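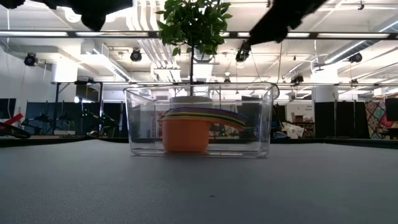
Clear bin on the gray table, measuring cups nested inside, tree behind.

Tuesday, November 26, 2019
Witilwood workshop, kitchen goods shelf and bins

Started on the small kitchen goods this morning. The plan from October was to give every set of things its own clear bin, so that whoever needs a set can see it through the wall without pulling five bins off the shelf. The old cardboard boxes are going out. Two of them had split at the bottom, and the labels were three owners deep.

Took the measuring cups first. Nested, they take up very little floor in the bin, but the handles spread to one side and that decides which way the stack can sit. With the orange cup on the outside and the handles pointing right there is room to get a hand in from the left. Tried it the other way and kept knocking the handles against the wall of the bin. Wrote "handles right" on the shelf card.

Set number for the cups is 1546. The list had it under baking and also under plastics, with the same number on both lines. Crossed out the plastics line. If anyone has a printed copy of the list from before today, change it there too.

Bins. We have 20 of the clear ones from Clamside. They are thick and do not bow when lifted full, which was the trouble with the Plidau ones. The walls do pick up the overhead lights along the edges, and a paper label stuck on the outside is hard to read from the aisle at some angles. Tried a label inside the wall, facing out. Worse — the plastic bends the letters a little. Went back to outside labels, low on the short end, black marker on plain white tape. Good enough from the aisle.

Four bins came with scuffs on the bottom. Not worth sending back. Use them for the wooden spoons and the sieves, where nobody needs to look up through the floor of the thing.

Washing. All new bins get a wash with dish soap and lukewarm water before anything goes in. No scouring pads. The first bin I did last month was rubbed with a green pad and it is cloudy on one side for good. Air dry upside down on the rack, then wipe the corners with a cloth. The rounded corners are easier to wipe out than the square ones on the Plidau bins, where flour used to pack in and stay.

Tables. The gray top is a good surface for sorting. Matte, no glare to speak of, and dark lids and bright cups both show up on it. It does mark if a metal pan is dragged across. Lift pans, please.

The tree in the white pot stays on the list under room items, not kitchen goods. It has been counted as both at different times. It does not get a bin. I looked for a box tall enough for it when we did the first move and gave up. Carry it by the pot with both hands and keep the trunk off your shoulder.

Shelf loads. The Lam shelving is marked for 3000 over the whole unit and the card does not say 3000 of what. Left a note on the card asking for the unit. Kitchen goods are light, so it makes no difference for this row, but the cast iron is supposed to go on the same shelving next and I would like to know before then. Until it is answered, cast iron stays on the bottom level.

Things to sort out:

Measuring spoons. They should be next to the cups but not in the same bin. Tried them together and the spoons slid under the cups and had to be fished out. A smaller bin, or a ring through the handles. I lean toward the ring.

Lids for the bins. Clamside sells them separately. With lids we can stack two high, and the shelf spacing allows it. Without lids there will be dust on everything by spring. Need a price before deciding.

The list itself. Colors are written differently by each person. I have used plain color words from the cups set on — orange, purple, blue, green, yellow, red — and will go back over the older lines when the shelf is finished. If a thing could be called two colors, write the one you would shout across the room.

Next: mixing bowls, then the sieves, then spoons once the ring question is settled. Tape is nearly out, one roll left in the top drawer. Marker is in the same drawer. Put it back there.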